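How to Get Plastic Cups Clear and Stop Them Tasting of Soap 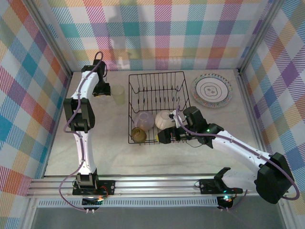
Marla Tewes
Household editor, Fliltuvdale Home Pages
August 4, 2018

Search for a way to clean cloudy plastic cups and you will be told to use vinegar, baking soda, lemon, a denture tablet, toothpaste, or all of them mixed together in a bowl. Most of those pages promise the cup will look like new. I doubt most of those writers tried it. Some clouding comes off in minutes and some will never come off, and the first job is to find out which kind you have before you spend money or an afternoon on it.

What follows is for ordinary hard plastic drinking cups and tumblers, the see-through or half see-through kind that lives in the kitchen cabinet. It won't help much with travel mugs, and if yours has a metal liner or a printed design you care about, test a small spot first.

What you need

White vinegar, the cheap kind
Baking soda
Plain dish soap, unscented if you can get it
A soft cloth and a soft bottle brush
A bowl deep enough to cover the cup

You don't need a special cleaner. I bought a tub of Pemo cup powder at Baumgart because the label said it restored clarity to all plastics. I used it exactly as directed on a set of old tumblers, next to a matching set in plain vinegar, and I couldn't tell the two sets apart afterward. The powder smelled nicer in the tub. Buy it if you like the smell.

Step 1. Find out what the cloud is

Dry the cup completely. A damp cup looks clearer than it is, which may explain a lot of the happy "after" pictures online. Now put a few drops of vinegar on one cloudy spot on the inside, wait a few minutes, rub with a fingertip, rinse, and dry again.

If the spot is clearer than the plastic next to it, you have mineral film from hard water. Good news, go to Step 2.

If it feels slick or slightly greasy and the vinegar did nothing, you probably have a layer of soap or old drink residue. Go to Step 3.

If nothing changed and the surface feels a little rough when you drag a fingernail over it, the plastic itself is scratched or etched. Read Step 2 and Step 3 if you want to, then skip to the part called "When to give up," since that's where you're headed.

Plenty of cups have more than one problem. Do the vinegar first in that case and the soap second.

Step 2. Mineral film

Fill the bowl with equal parts white vinegar and warm water. Lay the cup on its side and let it fill so there's no air trapped inside. Leave it for half an hour, then rub the inside with the soft cloth, paying attention to the corner where the wall meets the base. Rinse well and dry with a towel.

If there's still some film, repeat with straight vinegar. I wouldn't leave it in all night. Several pages say 12 hours, and one of them says to keep going until it works, which is a way of never being wrong. A soak that hasn't changed anything after the second try isn't going to.

Use warm water. Boiling water can warp thin plastic, and a warped cup rocks on the table for the rest of its life.

One warning that isn't up for debate: never add bleach to vinegar, or use one right after the other without rinsing. The mix gives off a dangerous gas. If you've got a bleach cleaner anywhere near the sink, put it away before you start.

Step 3. Soap film and old residue

People tend to answer soap film with more soap. That's how the film got there. Use one small drop of dish soap in a bowl of warm water, wash the cup with the cloth, and then rinse it for longer than you think you should, inside and out. Rub your thumb around the rim under the running water. When it squeaks, the soap is gone.

For stubborn residue - juice, tea, powdered drink mixes - make a loose paste of baking soda and water and rub it on with a fingertip or the cloth. Go lightly. Baking soda is mild, but it's still a grit, and on a glossy cup you can trade a stain for a haze.

A word about mixing baking soda and vinegar together. It fizzes and looks like work is being done. The two mostly cancel each other out and leave you with slightly salty water. The fizz can help shake loose a bit of crud at the bottom of a narrow bottle, and I'll allow it that much. On an open cup you're better off using one, rinsing, and then using the other.

And leave the toothpaste in the bathroom. It can scratch, it's a pain to rinse out, and then your water tastes of mint.

Step 4. Get rid of the taste

A clear cup can still taste bad. Before you blame the cup, fill a drinking glass from the same tap and taste both side by side. I spent most of February sure that my tumblers had gone off. It was the water. We're on the Trurthorpe supply and there had been a change in the pipes up the road, and every cup in the house tasted the same, including the good glass ones.

If the cup really is the problem, fill it to the brim with warm water, stir in a spoonful of baking soda, and let it stand overnight. Rinse and let it air out, open side up, somewhere with moving air. Don't stack it until it's fully dry. Cups that are nested while damp pick up a stale smell, and putting them in a closed cabinet makes it worse.

Sunlight gets recommended too. An hour on the windowsill can help with smell, and I do it. I wouldn't leave a colored cup out there for days. Some plastics fade or turn brittle, and nothing on the bottom of the cup will tell you whether yours is one of them.

Coffee grounds, charcoal and crumpled newspaper all have their fans. I tried the newspaper. The cup smelled of newspaper.

When to give up

Scratches and etching don't wash off. Every time you scrub with the green side of a sponge, or run a thin cup through a hot dishwasher cycle, the surface gets slightly rougher, and rough plastic scatters light and looks white. There are polishes sold for headlights and plastic windows that will bring back the shine. Please don't use them on something you drink from.

Check for fine cracks as well, especially at the base and around the rim. Hold the cup up to a lamp and turn it slowly. A crazed cup can hold on to residue however well you wash it, and it will split sooner or later, usually when it's full. It's fine for pens, or for scooping birdseed.

You may run across a site claiming that a plastic cup is good for 1,119 washes. I looked for where the number came from and found only other sites repeating it. How hot the water is, what you scrub with and what the cup is made of all matter more than a wash count, and I can't imagine who would keep one.

Keeping it from coming back

Dry cups by hand if your water is hard. It's dull advice and it does more than any product I've tried. Minerals are left behind when drops dry on the surface, so if there are no drops, there's very little to leave.

Use less dish soap. Half of what you use now is probably plenty.

Put plastic on the top rack and skip the heated dry setting. "Dishwasher safe" on a label means the cup should survive the machine. I've never seen one that promised it would come out looking the same.

Don't leave cola, tea or tomato juice standing in a plastic cup overnight. Rinse it when you're done, even if you don't wash it until later.

If you're buying new ones, ignore any box that says 100 percent stain proof. Pale tinted cups hide a light film better than fully clear ones, and a smooth inside with a wide, rounded base is a lot easier to dry than one with ridges. Baumgart sells them in packs of 6, and I'd buy a single one first if they'll let you. Mine wouldn't.

Common problems

The cup turned cloudy again as soon as it dried: there's still film on it. Repeat Step 2, and rinse with a splash of vinegar in the last water.

It smells of vinegar: rinse again in warm water and leave it out for a day. The smell goes by itself.

There's a white ring at the base that won't move: stand the cup upside down in a shallow dish of vinegar, deep enough to cover the ring if it's on the outside. If it's inside, pour in just enough to cover the bottom. Use the bottle brush after, gently.

The printed design is coming off: stop. No soak is going to fix it, and the vinegar may speed it along. Wash that one by hand in plain soapy water from now on.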